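Sorting and Storing Small Fruit at Home: Project Report

Food Studies, Zakstead College

Introduction

Our group wanted to find out how much fruit a shared student kitchen throws away, and whether the bowl it sits in makes any difference. The project ran for most of April in the ground floor kitchen of the Pryor building. We weighed the fruit when it came in and weighed whatever went in the trash.

Method

Fruit was bought on Tuesday each week from the Vasier market. The first batch weighed 522 grams and the second weighed 489 grams. Each batch was laid out on a table and checked by hand for soft spots and split skin. Pieces that passed the check went into a bowl. Pieces with damage were put aside to be eaten first. We used a Pritel kitchen scale, which was zeroed before every reading.
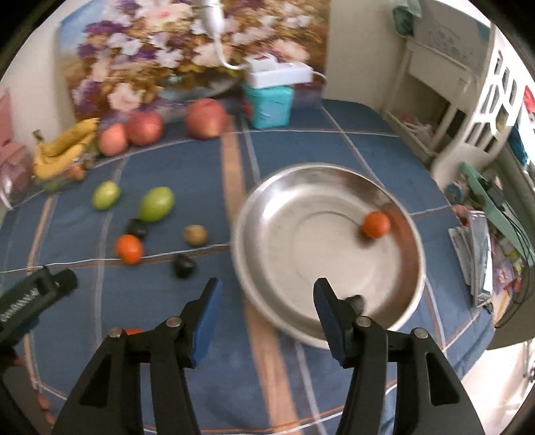
Choosing the bowl took longer than we planned. We started with a deep plastic tub, but fruit at the bottom was hard to see and got forgotten. A wide steel basin with a flat bottom worked better for our purposes. Small fruit can sit in one layer, and a single orange one shows up clearly against the metal, even with its reflection on the wall beside it. The basin also has a broad rolled rim, so it is easy to pick up with both hands. The drawback is that it takes up a lot of the table.

Results

With the plastic tub, 200 grams of the first batch was thrown out. With the steel basin, 99 grams of the second batch was thrown out. Most of the waste in both weeks was citrus. The green fruit kept well in either bowl.

Problems

The two batches were not the same mix, so the totals cannot be compared too closely. The kitchen was also warmer in the second week. One reading was lost when the scale battery ran down, and we repeated it the next morning.

Further work

We would like to run both bowls side by side with the same fruit. We would also keep nuts out of the weighing, as they do not spoil in the time we had and only add to the total.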